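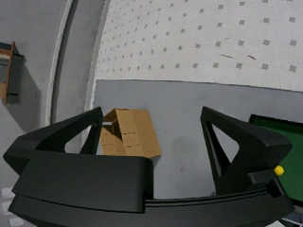

Gripper view with the fingers open and the cardboard box past them, a little left of center.

Branel cell, simulated setup

Branel is the simulated version of the tabletop cell we run at Skokarov. This page has three renders from one setup session, with notes on what we check before the cell is handed over for use. The real cell has its own page. The notes on this one apply to the simulated cell only, although most of the checks carry over.

The cell is one black arm on a gray table, with a two-finger gripper and a set of small props. The scene file is number 702 in the Flalley library. If you have an older copy, replace it before going through the checks, as the table position changed and the old wrist offsets will put the fingers too low.

Gripper view

The first thing to load is the gripper view. Open the fingers all the way and look at the gap. Both fingers should be in view with the base along the bottom, and the table should show through the openings in the fingers. If one finger is missing from the view, the wrist offset has been entered on the wrong axis. Go back to the offset page and enter it again. Moving the arm to make the view look right will hide the problem until the first pick.

The view is wide and straight lines bend in it. The dot pattern in the first render curves for that reason. Leave the lens setting as it is. It was matched to the unit on the real wrist, and correcting it by eye makes the two cells disagree.

Single object check

Next comes the check with one object in front of the gripper. We use the blue cylinder. Park the gripper short of it, with clear table in between, and look at three things:

The fingertips are level with each other.
The cylinder has one clean shadow that starts at its edge. A gap between the object and its shadow means the object is floating.
The compartment organizer is to the right, with the yellow ball in the upper row.

Dark patches on the table are cast shadows and move with the arm. If they flicker while the arm is parked, raise the shadow setting to 24 and reload. On slower machines the reload takes a while.
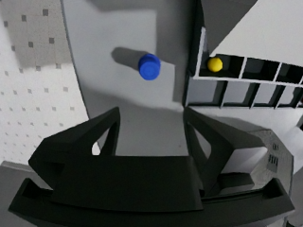
Whole-cell view

The room view is for clearance. Run the arm out over the table with something large in the gripper and stop it above the organizer. A large white panel does the job well, held at a slant with the lower edge just over the compartments. Check that edge from more than one side, because a single view can hide a contact.

Check the props while the arm is stopped. The open box goes toward the back left corner, with the orange multimeter and the tan block on the left side too. The green tray and the upright white board stay on the table. The small blue cap stands in front of the organizer. Props that have slid or tipped should be reset from the menu, one at a time. A full reset also clears the arm pose.

Look at the links as well. There are two small yellow labels on the arm. If either one is missing, the texture folder did not load and the colors elsewhere can't be trusted.

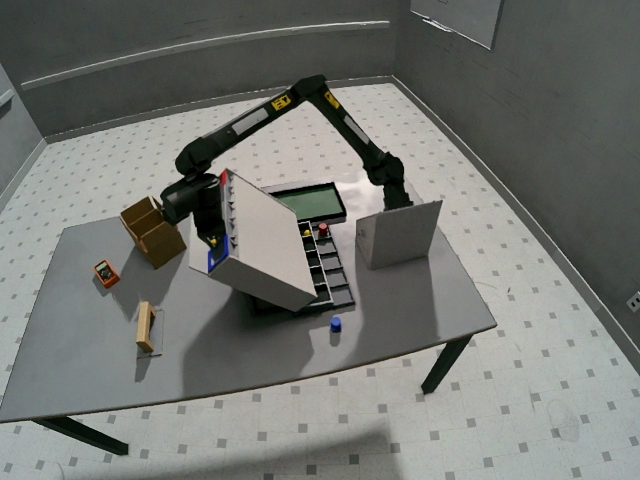 Settings kept with this scene

Scene file: 702
Arm profile: 501
Shadow setting: 24
Pause between moves during checks: 30 seconds
Gripper at load: open

The arm profile comes from Gbeho and is read-only. Copy it under a new name if you need to change joint limits, and write the new name in the cell log.

Last updated 03/03/2024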